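Is the Pullance glove kit worth it for teleop demos?
Asked by Hậu Lò

I'm looking at the Pullance gloves to record hand data for a two-arm setup. Mostly small stuff - cards, caps, coins. The kit is $3,000, and I can't find anyone who has used it on thin objects. Does the finger tracking hold up?

2 answers

Brenda Pickering
I've had mine since September and I like them a lot! Cards are my go-to test, and you can square up a deck fine with the padding on. Dealing one off the top took me way more practice (I still drop some). Watch your cable on the right side, it loves to drag across the table.
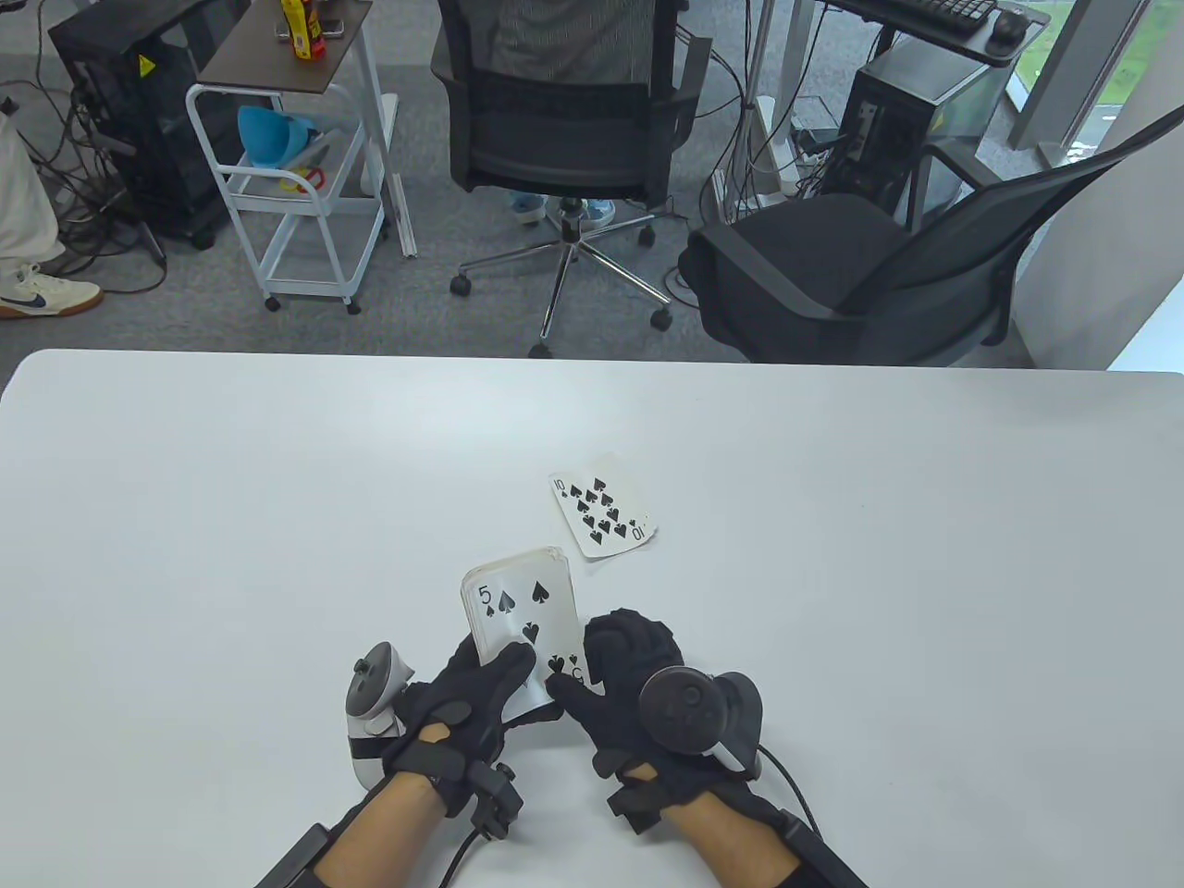
Gholamreza Mousavi
Depends on your hands. Mine are small and the fingertips bunch up. I recalibrate every 30 minutes or the thumb drifts. Ask Pullance for the smaller size before you pay, they swapped mine but it took 13 days.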